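Sorting and Storing Vegetables in a Shared Kitchen
Flynn Henare, Home Economics Project Report

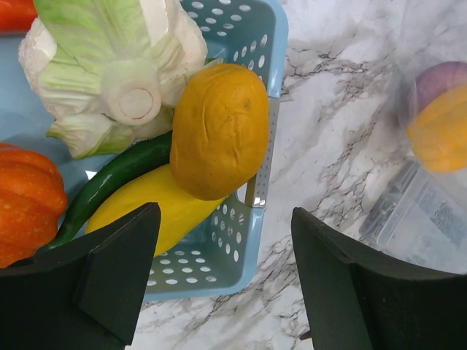

Figure 1. Mixed vegetables in a perforated plastic basket on the counter.

1. Background
The shared kitchen in Pandov House is used by 13 students. Food is bought together and put away by whoever is on duty. In May we found that a lot of it was being thrown out, mostly greens that had been left under heavier things. My project looked at how vegetables are sorted after shopping and where they end up.

2. Method
I compared two ways of storing the shopping. For the first three weeks everything stayed in one basket on the counter, with cabbage, squash and peppers all mixed together. For the next three weeks it was split up on the day it was bought. Cabbage and chili peppers went in the refrigerator drawer. Hard squash and potatoes went on the pantry shelf, with the potatoes in a paper bag. I weighed whatever was thrown out on the kitchen scale.

3. Results
Waste in the mixed weeks was almost 200 grams a week higher than in the sorted weeks. Most of the difference was outer cabbage leaves. The hard squash kept well both ways. One bag of potatoes sprouted in the pantry and I left it out of the totals.

4. Problems
The drawer is small and a whole napa cabbage only fits if it is cut in half. Two people kept using the basket during the sorted weeks, so some of the weights may be off. I would label the shelves before starting next time.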